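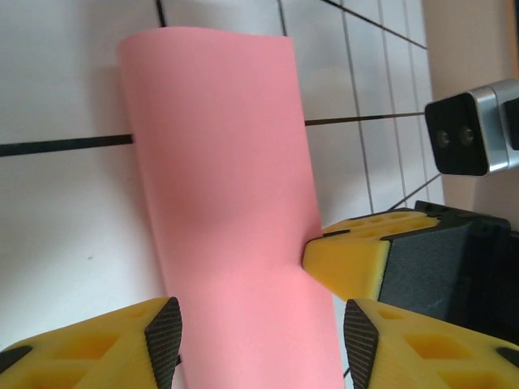
Casus Coloured Paper in salmon pink, single sheet, curled.

Casus Coloured Paper
Supplied by Beltodum Educational and Office Supply
Order reference: 547

Casus is a plain coloured paper for folding, cutting, mounting and general display work. It is intended for schools, libraries and offices that need the same shade from one order to the next. The colour runs through the whole sheet, so torn and cut edges match the face.

Salmon pink belongs to the Rana group of warm shades, which also includes apricot, brick and straw. The full range comprises 22 colours. Shades from different groups may be combined in a single order, provided that each colour is taken in whole packs.

Product details
Size: A4
Sheets per pack: 69
Finish: uncoated, both sides alike
Suitable for: pencil, crayon, felt pen, glue stick
Not suitable for: watercolour or heavy poster paint

Handling
The sheet bends readily into a curve and may be rolled by hand for cylinders, cones and paper flowers. Firm pressure at a single point will leave a dimple or a faint crease, and this cannot be fully removed afterwards. For sharp folds, customers are advised to score the line first with a blunt edge. Sheets that have taken a curl may be laid flat under a board overnight.

Storage
Packs should be kept flat in the wrapper until required. Strong daylight will fade the warm shades sooner than the blues and greens — window displays should be renewed each term where an even colour matters.

Ordering
Account customers may order up to four sample sheets without charge before placing a first order. Samples are sent flat in a card envelope. Orders received before noon leave the Cendlow warehouse on the same working day. Unopened packs may be returned within one month of delivery; opened packs are accepted only where the paper is faulty.

Colours shown on a screen may differ from the printed shade card, and the card should be used for matching. Please quote the order reference and the colour name in all correspondence.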